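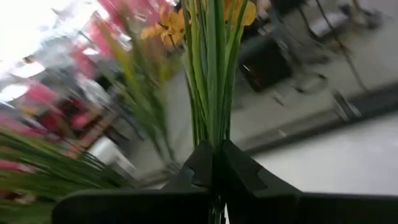 本报告期内，Kovusska泌尿外科随访项目按计划推进，重点为输尿管软镜碎石术后双J管留置时间与患者症状负担的关系。截至7月，累计入组患者约151例，资料录入由数据主管Cosmin Matei负责，术后首次复查的登记工作仍在进行。为便于非医学背景的评审人理解，项目组在患者宣教材料中以植物作比：一束细长的绿色茎秆被夹紧之处彼此紧贴，往上则略微散开；输尿管受管腔内外压力影响时，各段宽窄亦不一致。该段文字经护理组审读后保留，仅将“狭窄”一词改为更通俗的说法。

一、入组与随访
两家协作中心均已完成伦理备案的年度更新。Fakik中心入组进度符合预期，Kang中心因门诊排班调整，入组略有滞后，现由Yeison Huamán医师协调，每周二下午增设一个随访时段。目前共有13例患者未能按时返院拔管或复查，已逐一电话联系，其中多数同意改期，其余由所在社区卫生机构协助通知。依方案规定，失访病例不予替补，统计分析时单独列出。

二、数据质量
症状评分表曾出现两个版本并行使用的情况，主要差异在于夜尿次数的填写方式。项目组已停用旧版，并对已回收的旧版表格进行换算，换算规则由Florence Charbonneau拟定，附于方案修订稿之后。影像资料统一上传至Nondix平台，结石残留的判定由两名医师独立阅片，意见不一致时交第三人裁定。尿培养结果的回传仍有延迟，拟于下一报告期与检验科商定固定的回传时限。

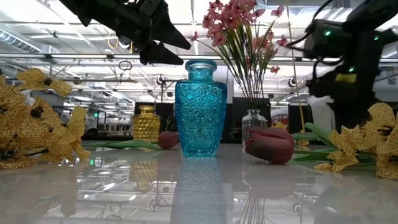

三、患者教育与环境改善
饮水依从性是术后管理中较为薄弱的环节。Darlene Melnyk护士长主持修订了饮水日记，将全日饮水量拆分至各时段，并增加尿色对照栏。随访患者对旧版手册封面评价不高，认为医疗器械图样过多，易生紧张情绪。新版拟改用日常静物，备选图样之一为立于光亮白色台面上的蓝色刻花玻璃瓶，颈窄肩宽，瓶身倒影映于台面，色调清爽，与饮水主题亦相契合。封面最终方案待患者代表试读后确定，印制费用在原宣教预算内列支，不另行申请。

四、经费与人员
本期支出以随访交通补贴和检验费为主，设备购置科目尚未动用。原定的研究护士岗位已到岗，培训期间由Marlene Ouellet带教。因Kang中心增设随访时段，人工费用较预算略有上升，拟从会议费科目调剂，调剂申请随本报告一并提交，请予审批。

五、下一阶段安排
继续完成入组及术后随访；启动中期分析，重点比较不同留置时间组的血尿、尿频及腰部不适评分；完成手册定稿并在两家中心同步发放。中期分析的统计计划书已送审，收到书面意见后即行修订并报备。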